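Quick one, typing this on the 201 and we're nearly at Brirkow.

So. November, and I've given up sugar again. Three weeks in. Titilayo says I'm unbearable before lunch, fair enough.

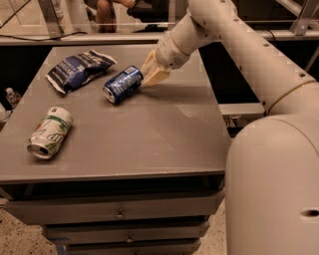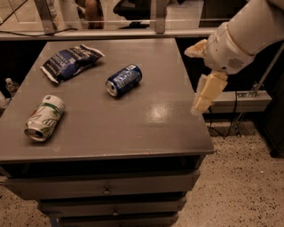
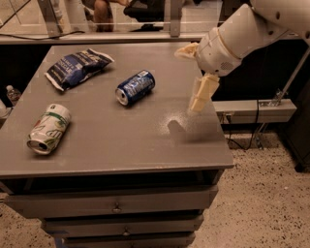
Fizzy drinks, crisps, the usual downfall.

Anyway the mornings are fine, porridge, banana, done. It's 4 o'clock that gets me. Over 100 emails, no biscuit, and somebody's always got a birthday. Last week it was cake from the place in Brindelden, the good one, with the lemon. I had a satsuma. Watched everyone eat.

Sleep's better though?? Definately better. Up at six without the alarm, which is not like me at all.

Mum rang, wants to know if I'm eating. Yes mum. 16 satsumas.

My stop. More tomorow if I remember.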